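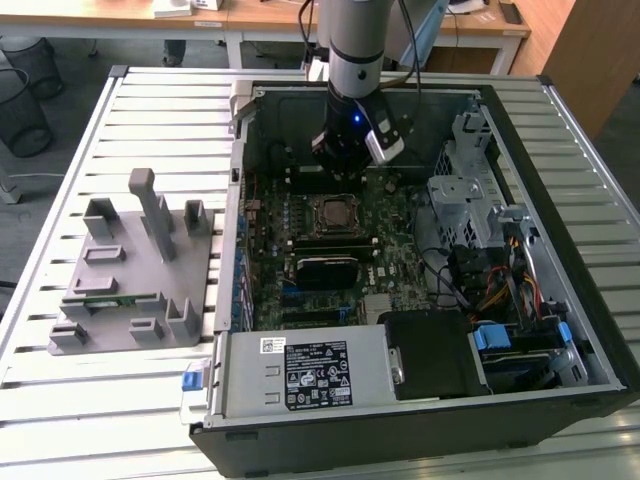
Does a "fully refurbished" sticker mean a second-hand computer has been repaired? There is no agreed meaning for the phrase, and in many shops it promises little more than a wipe-down and a fresh copy of the operating system.

FLITONBY BUYERS' GROUP QUESTIONS "AS NEW" CLAIMS ON SECOND-HAND COMPUTERS
For immediate use, April

Flitonby Buyers' Group is asking sellers of used computers to stop using the words "fully refurbished" and "as new" until they are willing to say in writing what work has been done. The call follows a check of 51 listings from shops and online sellers who deliver to the Flitonby area.

Of those 51 listings, 13 said which parts had been tested or replaced. The rest relied on stock phrases. "Professionally restored" came up again and again, as did "tested to the highest standard", with no mention of whose standard it was or where a buyer might read it.

The group has nothing against second-hand machines. Plenty of our members use them, and an office desktop that has done a few years at a desk can do a few more in somebody's spare room. Our doubts are about the label, and about the extra money that tends to be charged for it.

One scheme has drawn particular attention. The Stulinum Promise, run by the trade label Stulinum and shown on listings from several sellers, describes a "100-point inspection". We asked for the list of points. We were sent a leaflet with a photograph of a smiling family on the front and a summary under four headings, one of which was "Appearance". We asked again and were told that the full list was commercially sensitive.

It is hard to see why. A garage will tell you it has looked at the brakes. If a seller has checked the memory, the drive, the fans and the power supply, saying so gives away no secrets. If the case has simply been dusted and the stickers peeled off, buyers are entitled to know that too.

Telach, which sells used office computers online, did reply in full. Its answer was longer than Stulinum's and in some ways more useful. It confirmed that drives are wiped and that every machine is switched on and left running before it is boxed up. It also confirmed that batteries in its used laptops are replaced only "where the customer experience would be affected". We asked who decides that, and at what level of wear. We have not heard back.

Malik, a repair shop on the Flitonby market row, was the only seller to hand over a finished work sheet when asked. It is a single side of paper listing the faults found, the parts fitted and the parts left alone. There is no seal and no family on the front. We would like to see more of these, though we note that even this sheet did not say how old the drive was, and the shop has agreed to add a line for it.

Guarantees need the same careful reading. The most common offer in our check was 90 days from the seller, printed in large type beside the price. Some listings made this sound like a favour. In the UK, a buyer's legal rights against a trader can last well beyond a shop's own guarantee, and they apply to used goods as well as new ones, allowing for age and price. A short guarantee may still be handy if it makes returns easier, but it should not be sold as the whole of what a customer is owed.

We are also wary of the green claims. Keeping a computer in use is usually better than throwing it away, and we have no quarrel with anyone who says so. Several listings went further and gave a figure for carbon "saved" by each purchase – the same figure, in two cases, for a small laptop and a large desktop. Neither seller could show us the sum.

Before paying extra for a refurbished machine, the group suggests asking the seller:

What was replaced, and was the new part new or used?
How old is the drive, and how was it tested?
Will the machine still get security updates, and until when?
Who pays the postage if it has to go back?

A seller who has done the work should be able to answer these in a few minutes. Ask for the answers by email and keep them with the receipt.

The group has sent its findings to all the sellers in the check and has invited Stulinum, for the third time, to publish its inspection list. Any list we receive will be put on our website in full.

Notes to editors

Flitonby Buyers' Group is an independent local consumer group. It takes no advertising and earns no commission on sales. Listings were read as a customer would see them, with no machines bought for the purpose, so the findings concern what sellers say and make no claim about the quality of any computer supplied. Copies of the questions sent to Telach, Stulinum and Malik are available on request.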